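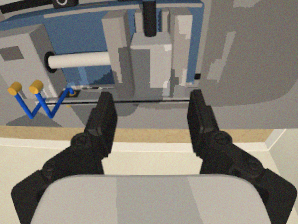
Brudska, 1 June 2024

Planning for a workshop gripper: notes for members

Members considering a gripper for the shared workshop are asked to settle the following points before requesting a quotation.

Decide first which part is to be handled, and measure it at its widest and narrowest. A two-fingered gripper must open wider than the part, with clearance on both sides. For most small work at Kurnness an opening of 85 mm has proved sufficient.

Rehearse the approach in simulation before any money is committed. Cables, sockets and projecting rods should be included in the model, as should the edge of the bench. Fingers that come up to a workpiece from the front need room for their outer joints as well as for the tips.

Budget for the fittings separately. Mounting plates, spare fingertips and cable ties came to around 119 euros per station in March – a sum left out of the original estimate. Delivery from Lasus should be allowed 39 days.

Keep at least one spare pair of fingertips in the store, labelled with the station number. Worn pairs are to be returned to Ákos Kiss.

Requests above the station allowance require the signature of Noémi Medve. Forms are held at the Szénási office and should be submitted with the measurements attached.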